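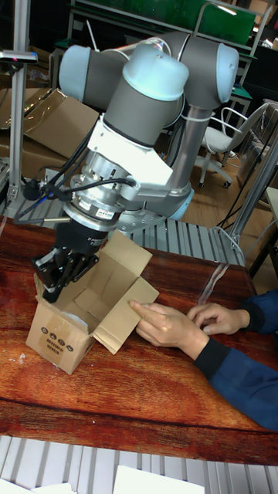
I want to defend the plain cardboard box. In my family we use it for everything, and my wife says that I have too many. She is right about the number, but I think she is wrong about the boxes.

When I moved to this country, I came with two suitcases, and the rest of my things followed in cartons. My friend Seidu Abugri packed them for me. He wrote on each one with a thick marker, and I could find a spoon or a winter sock without opening everything. Later I bought plastic bins from Zuvlow, with lids that click. Five of them cost me 60 dollars. They look clean on the shelf, but the lids became cracked in the first December, and I cannot fold a bin flat when it has nothing to do.

A box has its problems, I accept this. It does not like a wet basement. The flaps always want to close again while you are putting something inside, so one hand must hold and the other must work, or you must ask somebody to help. As a child I was this somebody. I held the flaps for my mother, and she talked to me the whole time. I learned many family stories in this way.

My neighbor Theophilus Annan thinks I am too sentimental, and that good storage should be bought once and kept for life. Maybe for tools he is correct. For clothes, cups and school papers, I still prefer something I can write on, cut with a kitchen knife and give away without regret. Last month I gave him three, for his books. He has not returned them.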